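Zamton have signed winger Bogdan Gajewski from Ullby on a two-year deal, the club said this afternoon. Fee undisclosed. Talk of a loan first, but that was dropped over the weekend and it's a permanent move.

Gajewski, a left winger who can also play behind the striker, had been out of the Ullby side since the autumn. Started well there, fell out of favour when the manager changed, then a hamstring problem. He made 95 appearances for them in all competitions and leaves with their supporters fairly split on wether he was ever used properly.

Medical done this morning, papers in by 4pm. He could be on the bench for the home game with Leone if the registration clears in time. Zamton's office think it will, the league hasn't confirmed.

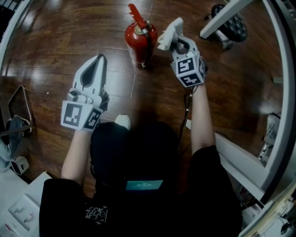 Rasmus Navickas said he had wanted the player since last summer and had been told no twice. "He runs at people. We haven't had enough of that, we've been passing it sideways and hoping," he said. He wouldn't be drawn on whether Gajewski goes straight into the team, only that he is short of match fitness and will be treated carefully.

Zamton have scored just once from open play away from home in their last five and sit two points above the bottom three. The right side has been all right, the left has been a worry all season, with a full-back filling in there for most of the winter.

Gajewski takes the number 2 shirt, odd choice for a winger, but the squad numbers were nearly all gone and he said he didn't mind. He wore it as a junior when he was still a defender.

**Velel still waiting**

Velel were also in for him and had a bid turned down earlier in January. They are now expected to look abroad, with a deal for a forward said to be close but not close enough to name anyone. Their own window has been quiet, one out on loan and nobody in.

Ullby, for their part, say they will not replace Gajewski before the window shuts. A young player from the reserves is to be moved up insted.
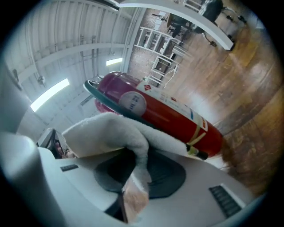 *Fire extinguisher with its instruction label.*

**Tickets for Leone**

Zamton have put another 800 seats on sale for the Leone match, all in the east stand, after the first batch went in a morning. Members first, general sale from 10am tomorrow. Adults and under-16s at the usual prices, no cash at the turnstiles. Away end already sold out.

Kick-off stays at 3pm. Gates from 1.30pm, and the car park behind the east stand is closed for resurfacing so use the one by the station.

More on the registration when we have it.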